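Greifarm per Teleoperation anlernen: Gemüse landet überall, nur nicht im Topf

Forum > Robotik & Basteln > Lernen durch Vormachen
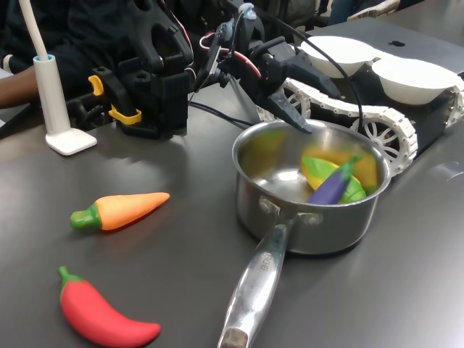
Testaufbau mit Edelstahltopf und Spielzeuggemüse, Möhre und Chili noch auf dem Tisch

Hiwot Tamiru
August, 23:40 Uhr

Hallo zusammen,

ich bringe gerade einem kleinen Arm mit Zweifingergreifer bei, Spielzeuggemüse in einen Topf zu räumen. Klingt nach einer Aufgabe, die jedes Kleinkind beherrscht, und das Kleinkind wäre in der Anschaffung auch nicht teurer gewesen. Ich steuere den Arm mit einem zweiten, baugleichen Führungsarm fern, zeichne Gelenkwinkel und zwei Kamerabilder auf (eine Kamera am Handgelenk, eine fest von oben) und trainiere daraus hinterher eine Policy. Die Aufnahmesoftware ist Seltum, trainiert wird nachts auf einem Rechner, der dabei so laut ist, dass ich inzwischen in der Küche schlafe.

Stand der Dinge: 100 Demonstrationen, alle von mir, alle an diesem Tisch. Beim Vormachen klappt es ordentlich. Lasse ich den Arm dann allein machen, passiert eins von diesen Dingen:

Er fährt zur Möhre, hält kurz vor ihr an und denkt nach. Sehr lange. Ich habe einmal nebenher Nudeln gekocht (in einem anderen Topf) und er dachte immer noch nach.

Oder er greift richtig zu, fährt zum Topf und lässt das Gemüse einen Fingerbreit vor dem Rand los. Mit großer Überzeugung.

Oder er legt etwas hinein, fährt wieder hin und holt es raus. Das habe ich ihm nie gezeigt, jedenfalls nicht absichtlich. Gut, vielleicht dreimal, wenn etwas schief lag.

Die Aubergine geht übrigens am besten, die Chilischote am schlechtesten. Ich hatte vermutet, dass es an der gebogenen Form liegt. Ein Kollege meint, es liege am Topf, der spiegele alles, was in der Nähe ist. Ich habe den Topf aber gekauft, weil er so schön aussah, und würde das gern nicht hören.

Meine eigentliche Frage: Brauche ich einfach mehr Demonstrationen, oder zeige ich es ihm falsch vor? Ich variiere die Startpositionen durchaus, aber wenn ich ehrlich auf meine Aufnahmen schaue, liegt die Möhre verdächtig oft links und zeigt mit der Spitze zum Topf. Muss ich die Episoden, in denen ich danebengreife, löschen? Und sollte ich alle Gemüse in einer Episode einräumen oder jedes einzeln aufnehmen?

Danke schon mal. Der Arm grüßt auch, soweit er kann.

Seung-woo Na
August, 0:25 Uhr

Deinem Arm fehlt vermutlich nichts, der hat gut aufgepasst. Er hat dein Zögern gelernt.

Schau dir mal eine deiner Aufnahmen in normaler Geschwindigkeit an und achte auf die Stelle direkt vor dem Zugreifen. Ich wette, du hältst an, korrigierst ein bisschen, hältst wieder an und schließt dann den Greifer. Das macht beim Fernsteuern jeder. Für die Policy sieht das aber so aus: Gleiche Bilder, gleiche Gelenkwinkel, und die häufigste Aktion ist »nichts tun«. Also tut sie nichts. Du kannst Pausen am Anfang und am Ende einer Episode wegschneiden, die mittendrin sind lästiger. Am besten übst du die Bewegung ein paarmal trocken, bevor du aufnimmst, und fährst sie dann in einem Zug durch. Lieber etwas langsamer und gleichmäßig als schnell mit Gedenkminuten.

Zum Loslassen vor dem Rand: Wohin schaust du beim Steuern? Wenn du mit eigenen Augen auf den Tisch guckst, weißt du Dinge, die der Arm nicht wissen kann. Du siehst den Topf räumlich, er hat zwei flache Bilder. Verdeckt der Greifer in der Draufsicht gerade den Topfrand und zeigt die Handgelenkkamera nur noch Gemüse, dann rät er. Probier einmal, ausschließlich nach den Kamerabildern zu steuern. Schaffst du die Aufgabe damit selbst nicht, brauchst du keine neuen Daten, sondern eine andere Kameraposition. Bei mir war das ein sehr demütigender Nachmittag.

Und ja, der Topf. Blankes Metall ändert sein Aussehen mit allem, was daneben steht, und der Arm selbst fährt ja ständig als dunkler Fleck durch die Spiegelung. Lernbar ist das, aber es kostet Demonstrationen. Außerdem hat er einen langen Stiel: Wenn der in deinen Aufnahmen immer in dieselbe Richtung zeigt, orientiert sich die Policy womöglich daran, wo es in den Topf geht. Dreh ihn mal im Test und schau, ob der Arm danebenlegt. Tut er es, weißt du Bescheid und kannst beim Aufnehmen mitdrehen.

Deine anderen Fragen der Reihe nach:

Danebengreifen: kommt darauf an. Greifst du daneben, setzt neu an und schaffst es dann, behalte die Episode. Er muss ja irgendwo lernen, wie man aus so einer Lage wieder herauskommt. Wenn etwas vom Tisch gerollt ist oder du mit der Hand nachgeholfen hast, weg damit. Das Wiederherausholen würde ich komplett rauswerfen, auch wenn es nur drei Episoden sind. Er kann von außen nicht unterscheiden, ob du gerade korrigierst oder ob das neuerdings zur Aufgabe gehört.

Einzeln oder alles auf einmal: Nimm einzeln auf, aber mit unterschiedlich gefülltem Topf. Also mal leer, mal liegt schon die Aubergine drin, mal ein ganzer Haufen. Sonst kennt er nach dem zweiten Stück die Welt nicht mehr.

Positionen: Deine Möhre links ist ein Klassiker. Man nimmt sich vor, zufällig zu legen, und legt nach zehn Minuten aus Bequemlichkeit immer an dieselbe Stelle. Ich habe mir ein Raster auf Papier gemalt und würfle das Feld aus, die Drehung auch. Sieht albern aus und macht Besuch nervös.

Mehr Demonstrationen brauchst du am Ende wohl trotzdem, aber bitte erst danach. Ich habe einmal 1.135 Episoden aufgenommen, bevor mir auffiel, dass die obere Kamera verrutscht war. Seitdem lege ich vor jeder Sitzung das aktuelle Kamerabild halbtransparent über ein altes. Wenn die Tischkanten nicht aufeinanderliegen, wird zuerst geschoben und dann aufgenommen.

PS: Die Chilischote würde ich in der Mitte des Bogens greifen, und zwar jedes Mal. Wenn du mal am Stiel und mal an der Spitze zupackst, bildet er im ungünstigen Fall den Mittelwert und greift in die Luft.

Prolcombe
August, 7:10 Uhr

einfach mehr daten. war bei mir auch so. und anderen topf nehmen, matt

Hiwot Tamiru
August, 22:15 Uhr

@Seung-woo: Ich habe mir heute Abend die Aufnahmen angesehen und bin etwas erschüttert. Vor der Chilischote stehe ich jedes Mal so lange still, dass ich erst dachte, das Video hängt. Dann das Steuern nur nach Kamerabild versucht: erster Versuch, Möhre exakt einen Fingerbreit vor dem Topfrand abgelegt. Mit großer Überzeugung. Ich entschuldige mich hiermit beim Arm.

Die obere Kamera sitzt jetzt weiter seitlich, damit kann ich den Rand beim Ablegen sehen. Den Stiel habe ich zum Test gedreht, er hat prompt dorthin gelegt, wo sonst der Topf wäre -- also relativ zum Stiel richtig, relativ zum Topf eher nicht. Ich fange mit den Demos noch einmal von vorn an, diesmal mit Würfel.

@Prolcombe: Der Topf bleibt.

Lahlou
August, 22:50 Uhr

Bevor du wirklich alles wegwirfst: Mit umgesetzter Kamera passen die alten Bilder zwar nicht mehr zu den neuen, aber heb die Episoden trotzdem auf. Man kann darauf vortrainieren und mit den neuen Aufnahmen nachschärfen. Ob das bei dir was bringt, weiß ich nicht, bei mir hat es mal geholfen und mal nicht, und ich habe bis heute kein Muster darin gefunden.

Noch eine Kleinigkeit zum Ablegen. Geh beim Vormachen ein gutes Stück über den Rand, senk dann ab und öffne den Greifer erst über der Topfmitte. Wer knapp über den Rand fährt, spart beim Vormachen eine Sekunde, und der Arm wird später noch knapper fahren. Meiner hat auf die Art eine Schüssel quer über den Tisch geschoben, samt Inhalt, in aller Ruhe.

Nach dem Loslassen außerdem kurz hochfahren und immer in dieselbe Ruhehaltung zurück, und erst dann die Aufnahme stoppen. Wenn die Episode mit dem Greifer noch über dem Topf endet, hat er für »fertig« kein Vorbild und macht sich Gedanken, was wohl als Nächstes kommt. Dein Wiederherausholen könnte auch daher stammen.

Licht würde ich bei dem Topf ebenfalls mitvariieren, Schreibtischlampe mal an, mal aus, mal von der anderen Seite. Und zieh beim Aufnehmen nicht immer denselben Pullover an, falls du dich im Blech spiegelst. Ich meine das ernst.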